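"The arms do the part I hated"

The packing floor at Flistevex in Strickland has 34 people on it and, as of January, 4 robot stations. We spoke with a shift lead who has worked there through the whole change. She asked us to leave her name out.

What was the job before?

Tape, mostly. Her station built the Vernari repair kits, and every kit gets a roll of tape and a few small parts. "You pick up a roll, you put it down, you pick up the next one," she says. "By two in the afternoon my thumb was numb." On a good shift the line finished 879 kits.

Management announced the stations at a Tuesday meeting. People asked about hours first and pay second. Nobody lost a job, she says, but two temp contracts were not renewed, and she thinks that should be said.

Now each station has a pair of arms working over a table, and one person looks after two stations. Small round items are still where most of the stops come from. 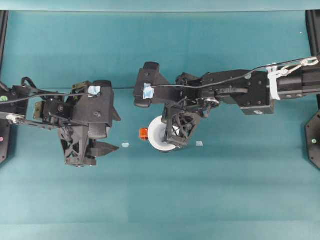

What do you do all day now?

"I watch, I clear, I write it down." When a gripper misses, she resets the part by hand and logs it. The log had 2864 lines the last time she looked. An engineer at the Pidberg site reads it and sends changes back, sometimes the same day, sometimes three weeks later.

She likes the logging more than she expected. She does not like the quiet. "We used to talk across the bench all shift. Now my nearest person is two stations over – I have to walk to say anything."

Is it better or worse?

Her hands are better. The pay went up one grade after the training, though she says it took four months to show up on her check. Some of the older packers moved to receiving and do not want to come back.

"I'd keep the arms," she says. "I'd put the stations closer together. I've asked for that twice."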